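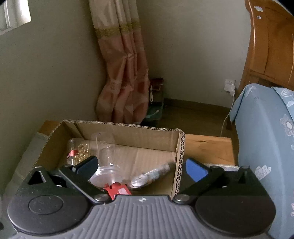 Changes to the Kuvamen loyalty scheme, and a few thoughts on bonuses
27/07/2024

Hello again to all our regular readers, and a very warm welcome to those of you who have signed up since the last newsletter went out. We have had a lot of letters this month on one subject, and it is the new points scheme at Kuvamen, so we thought we would give it a proper item of its own and save the slot reviews for next time.

For those who don't play there, Kuvamen is the bingo and casino site that used to share its lobby with Ullau. The two still share a cashier, and your login works on both, but the points have been separate for a while now and plenty of you have been caught out by it. Under the old arrangement you earned points on nearly everything and they sat in your account until you felt like using them. Under the new one, points earned on slots and bingo are worth the same as before, points on roulette and blackjack are worth a good deal less, and anything you haven't swapped by the end of November will be wiped. One reader wrote in with 1,918 points saved up over goodness knows how many evenings of penny bingo, and she was very glad to hear of the deadline in time — we hope she has treated herself by now!

Swapping them is easy enough once you have found the page. It has moved from the front of the lobby to the account menu, under Rewards, and you need at least 300 points before the button will light up. Do read the little box that appears before you press it. You are offered either cash or bonus credit, and the bonus credit looks the more generous of the two, but it has to be played through 13 times before you can withdraw any winnings from it. For someone who plays little and often, we think the smaller cash amount is the nicer choice, and it lands in your balance straight away with nothing attached. 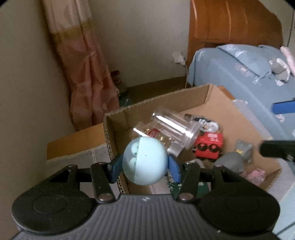

Bingo players have come out of the changes rather well, we're pleased to say. The afternoon rooms at Kuvamen have been given a fresh timetable, the chat hosts are as friendly as ever, and the ticket prices have been left alone. There is a new side game called Brurbridge as well, which you can play in a small window while your tickets are being called, and several of you have asked whether it is any good. We found it pleasant and a bit slow. A ball drops down through a maze of pegs into one of the pockets along the bottom, and you can choose your own colour for it before you start, anything from scarlet to a pale blue like the one held over the box here, though the choice makes no difference to what you win. It does count towards your points at the full bingo rate, so it may be worth a go if you are trying to nudge your total up to the swapping mark.

A word on Visser too, as we promised an update. They have now brought in the deposit limit tool that so many of you wanted, and it is a good clear one. You can set a limit for the day, the week or the month, lowering it takes effect at once, and raising it means a wait of 2 days. We would gently encourage everyone to set one, even those who only play for pennies with a cup of tea — it takes a minute and then you needn't think about it again.

Do keep your letters coming, whether it's a grumble or a nice win you would like to share. Next time we'll be looking at withdrawal times at Ullau, which have been the cause of a few raised eyebrows lately. As ever, please only play with what you can comfortably spare, and only if you are over 18.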